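Speaker notes: Open day demonstration, Bridadby site
Slot: 14 minutes, then questions

Opening
Welcome the group. State the scope — one arm, one table, one set of breakfast items. The Drisance line next door is covered in the afternoon talk. Ask visitors to stay behind the yellow tape while the arm is powered.

The task
The table is laid with toast, fried eggs, fruit and foam cubes. The items differ in height, stiffness and surface, and that is why we use them. The cubes are the easy case. Toast is flat and sits close to the plate, so the approach angle matters. Fruit rolls if the fingers close off center.
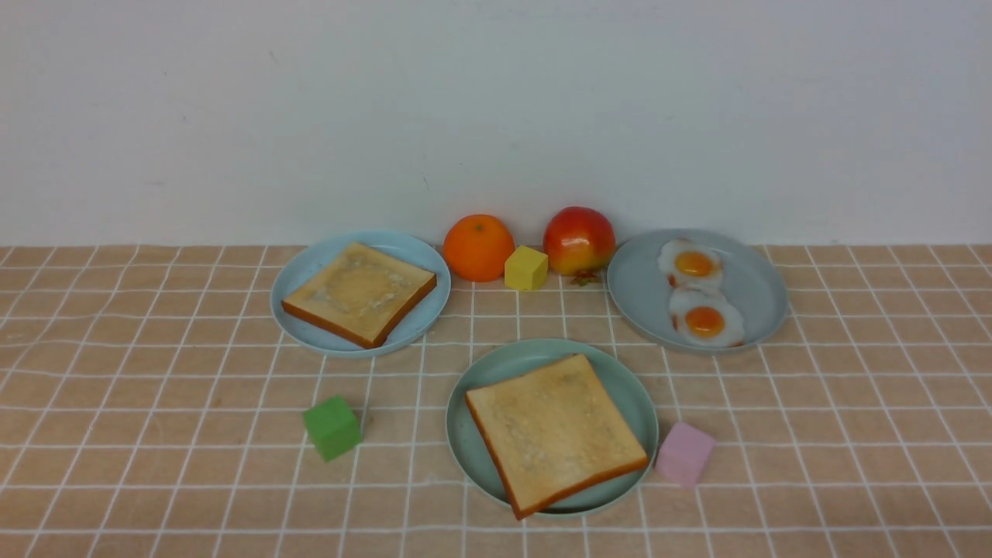
Instructions reach the arm as short sentences, typed at the Bilis console. Keep them plain during the demo: name the object, name the destination. Do not take requests from the floor until the second run. The planner needs 2 seconds between commands; fill the gap by reading the next one aloud.

Cameras
Explain that the wrist camera moves with the gripper, so its view of the table changes throughout a run. Depth is worked out again at each stop. Visitors often ask about the pattern on the work surface. It is not used for calibration. The Rudd software finds the plates by rim and color.
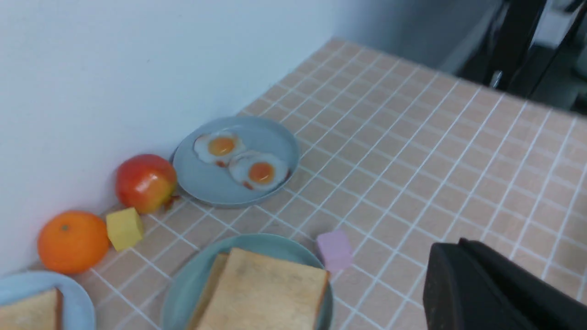 Results so far
488 logged attempts on this task. Most failures are at the grasp, very few at the release. Give the number once and move on — the breakdown is in the handout. If asked about speed, say the arm is limited to its low setting for open days.

Wrist camera view, with the gripper at lower right and the orange-coral cube in the foreground.
Show for one minute.

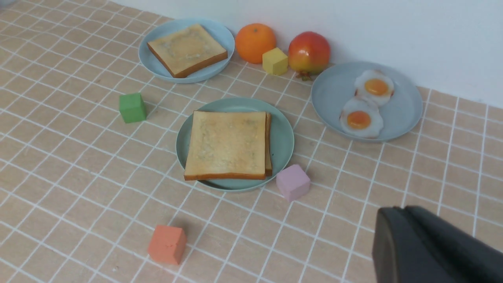
Table from the wrist camera: toast, eggs, fruit and four foam cubes.

Questions
Allow 6 minutes. Refer pricing questions to the front desk. Power down before anyone crosses the tape.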